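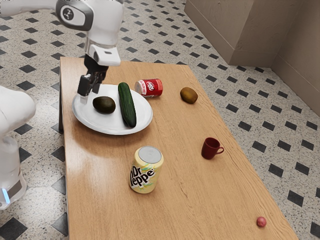 Figure 5.1. A simulated tabletop with an avocado and a cucumber on the plate and the gripper open above its rim.

Print this page | E-mail this page

Chapter 5
Testing Policies in Simulation
By the Proneo Course Group
Revised June

A robot policy must be tested many times before a claim can be made for it. On a physical arm, each trial requires that every object be put back in its starting place, and small errors in that work enter the results. The method presented in this chapter moves most of the testing into a simulator and keeps a small set of physical trials as a check.

The Mulis study, to which we return throughout the chapter, followed this method. Its authors ran 3,748 simulated episodes on household tabletops and compared them with 300 episodes on a physical arm. Two policies were tested, named Tovar and Palside. Both received the same written instructions and the same starting layouts.

Layouts such as the one in Figure 5.1 contain more objects than any single instruction names. A policy told to move the kiwi to the plate must also leave the mug and both soda cans alone. The cans are a useful case: they carry the same brand lettering but differ in color and pose, one lying on its side and the other upright. An instruction that says only "the can" is therefore unclear, and the study scored such instructions separately.

The central result concerns ranking. Tovar scored higher than Palside in simulation, and it did so again on the physical arm. The success rates themselves did not match – both policies did worse on the physical arm – and the authors make no claim that one rate can be read from the other.

Section 5.1 defines an episode and its success test. Section 5.2 treats the choice of starting layouts. Readers who have not yet studied confidence intervals should review Chapter 2 before going on.

Print this page | E-mail this page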